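Speaker notes: Binding short-run manuals in house
Session 7, afternoon track, after the coffee break
Speaker: Mervin Tremblay. Slides checked by Tianyou Bai.

Slide 1. Title
Wait for the doors to close. Give name and job. Say up front that the talk covers saddle-stitched booklets only. Perfect binding and wire are in the handout.

Slide 2. Where the numbers come from
The Conitz print room makes service manuals and parts lists for the Vandier pump line. Last year's output was 2528 booklets across 77 titles. Most titles are reprinted in small lots when a page changes. The old practice was to send everything out and store the overage. At the time of the audit there were 704 obsolete copies on the shelf. Pause here. People usually write that number down.

Slide 3. Terms
Go through these quickly.
Sheet: one piece of paper before folding.
Leaf: half of a folded sheet, two pages.
Spine: the fold.
Creep: the distance inner leaves push out past the outer ones once the booklet is folded.
Remind the room that page counts must be a multiple of four. If a title comes in short, add the blank pages at the back, before the cover, and mark them as intentionally blank. The Farías office puts a notes grid on them instead, and that is fine too.

Slide 4. Grain direction
Grain runs parallel to the spine. Fold across the grain and the fibers crack, worst on heavy covers with toner on the fold. Short-grain stock has to be ordered by name; the standard ream is long grain. Show the tear test: a strip torn with the grain comes away fairly straight, a strip torn across it wanders. Pass the two torn samples down the front row, and get them back.

Slide 5. Stitching by hand
A standard desk stapler cannot reach the fold of a letter-size booklet from the edge. The throat is too short. For small lots a long-reach model does the job. For longer runs go to a stitcher with a wire feed and a saddle. 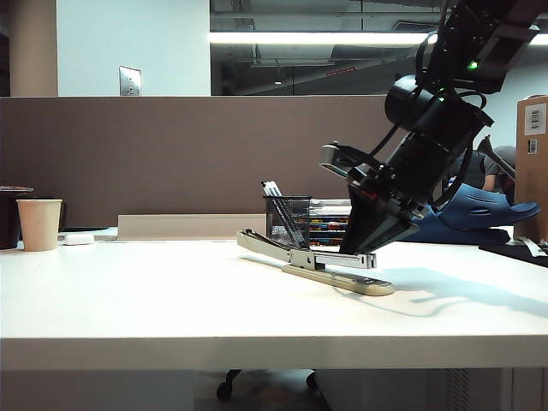 Slide 5: Long-reach stapler on a white desk.

Points to make on this slide:
Set the back gauge, if the model has one, to half the sheet width. Staple one dummy and fold it before running the lot.
The cover faces the stapler head, so the legs close on the inside of the center spread.
Two staples, each one quarter of the spine length in from the head and the foot. Three on anything taller than legal.
Leg length matters more than people expect. Legs too short will not clinch. Legs too long cross over each other and lift the center spread -- a reader will feel that with a thumb.

Slide 6. Folding
Fold after stapling. Jog the stack to the head, staple flat, then fold on the staple line with a bone folder. Score the cover first if it is heavier than the text stock. Press under a board overnight. Citholm skipped the pressing step during the May reprint and the booklets would not stay closed in the mailing sleeves.

Slide 7. Creep and trim
Measure creep on the dummy, at the center spread, after folding. Divide by the number of sheets to get the shift per sheet. Enter that figure in the imposition settings so the inner pages move toward the spine. If the layout software has no creep setting, keep page numbers well away from the outer margin and accept uneven margins. Trim the face edge last. Head and foot need trimming only if there is bleed.

Slide 8. Version control
Every booklet carries a revision letter on the back cover, lower left, and the same letter in the footer of every page. The footer letter catches mixed sets during collation. Old masters go in a separate folder with read-only access. Do not read the folder path aloud; it is on the slide.

Slide 9. Costs
Keep this short. The cost table is in the handout, second sheet. Labor is the largest line for small lots, paper for large ones. If someone asks about toner versus ink, refer them to Tianyou -- he ran the comparison and has the worksheets.

Slide 10. Questions
Likely ones:
Stainless staples? Yes, for manuals kept in damp pump rooms. Plain steel stains the fold.
Maximum thickness? Check the stapler's rated capacity, then test with the real stock, cover included.
Recycled stock? Works, but check the grain on each delivery.

Leave the sample booklets on the side table. Handouts are by the exit.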